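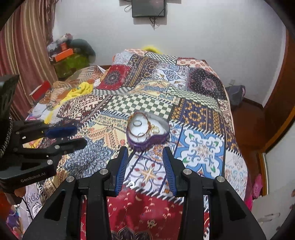 Heart-shaped tray on the patchwork bedspread

How to Make a Pot of Beans Worth Sitting Down For

I grew up thinking beans came out of a can and tasted faintly of the can, so I was well into my twenties before a neighbor, Donal Ó Gríofa, handed me a bowl of plain white beans with nothing on them but oil and salt, and I went home and bought a bag that same afternoon (and then ruined them, but we'll get to that).

What you need
1 pound dried white beans
1 onion, cut in half
4 cloves of garlic, peeled
2 bay leaves
Olive oil
Salt

The night before, spread the beans out on a plate and pick through them for little stones. Rinse them, put them in your biggest bowl and cover them with cold water by a good three inches. They swell a lot more than you'd think – my first batch climbed right over the rim.

The next day, drain them and tip them into a heavy pot with the onion, garlic, bay leaves and a generous glug of oil. Cover with fresh water by two inches. Bring it all to a full boil and let it go hard for ten minutes, skimming off the foam, then turn the heat down until you see just a lazy bubble here and there.

Now add a tablespoon of salt. I know, I know, my grandmother would have a fit! She was sure that salt made beans tough, but mine have always come out creamier this way, right to the middle.

Start tasting after an hour and then every 20 minutes. Taste four or five beans each time, as one soft bean tells you very little about its friends. Older beans can take two hours or more, and if the water drops below the top of the beans, add a splash from the kettle. My ruined pot was boiled fast the whole way through, and I got skins and mush.

Let them cool in their broth and keep every drop of it. They'll hold in the fridge for four days, and they're lovely on toast with a bit of lemon.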